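# Chapter 3: Gathering Examples by Hand

Here is my favorite part of the whole subject! In the first two chapters we talked about what a learning system does with examples once it has them. Now we get to go out and collect some, and that means leaving the keyboard and picking things up.

Suppose you want a robot arm to take a packet out of a box. You could try to write down every motion: how far to reach, how wide to open, when to close. People did exactly that for a long time, and for a box bolted to a factory line it works well. Move the box a little, or fill it with something soft, and your careful numbers stop fitting. The other way is to do the job yourself, many times over, and record each try so the system can study it. We call one recorded try a **demonstration**.

There are several ways to record demonstrations. You can steer the arm from a distance, or take hold of it and guide it through the motion. In this chapter we use a third way, the hand-held gripper. You carry the gripper around as a tool, a camera rides along on it, and the arm itself can stay in the lab. What the camera records from the tool is close to what it would record if the tool were mounted on the arm, and this match is what makes the method so useful (and so much fun to try).

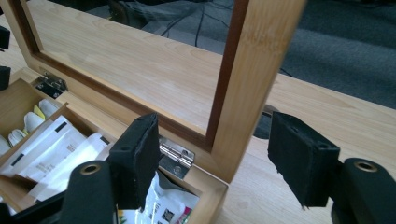

*Figure 3.1. The gripper's padded fingers at an open wooden box of tea sachets and paper packets, seen from the camera on the tool.*

Look at how much a small job like this asks of a learner. A lid with a glass window lets part of the background show through. Packets stand or lie at different angles, and a divider splits up the space the fingers have to work in. A good set of demonstrations has to cover that kind of variety, so we change the setup between tries – the angle of the box, the order of the packets, the spot on the table.

Petrică Munteanu, who ran the first collection at the Siltberg lab, recorded 90 demonstrations of one task in the same corner of the same room. The system he trained on them, Nilitano, did beautifully in that corner. Moved to a table 3 feet away, it missed nearly every time. We will come back to his recordings in Section 3.2, where you will sort them yourself and decide which ones to keep.

Before you start, you should be comfortable with these terms:

- **Demonstration:** one recorded try at a task, from start to finish
- **Task:** the job being shown, stated in one plain sentence
- **Coverage:** how much of the variety in the real world your examples include

## 3.1 Choosing a Task

Begin with a job you can finish in well under a minute.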